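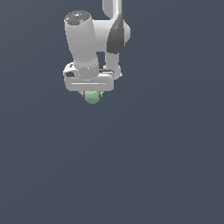 Gripper Service, Plevance Training Cell

The Plevance cell is maintained by the Bodeser Automation Workshop for courses in handling and assembly. Its arm is inspected every 4,000 cycles. Each service procedure is rehearsed in the cell's simulation model before work begins on the equipment. Page revised 2/1/26.

Grip check
The fingers close on a small pale green part beneath the hand. Technicians confirm that the commanded finger width agrees with the value on the service sheet. The check is repeated at 60 percent speed, and any difference is entered in the Zoster maintenance log.
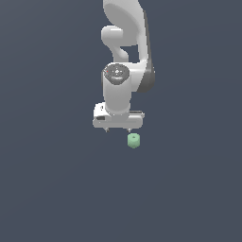
Pick position offset
Tool center point values are reviewed after every finger replacement, and the previous values are kept on record until the new set has been approved. A change of 2 millimeters or more requires a full reteach of the pick position. With the fingers open, the green cylinder lies to the right of the gap between them, nearly in line with the right fingertip. An arm in this position must not be lowered or closed. The technician centers the hand over the part at reduced speed, saves the point, and runs the approach again from the home position.

Work instructions and blank service sheets are held at the Barroso office. Requests should quote procedure 127 and the date of the last finger replacement.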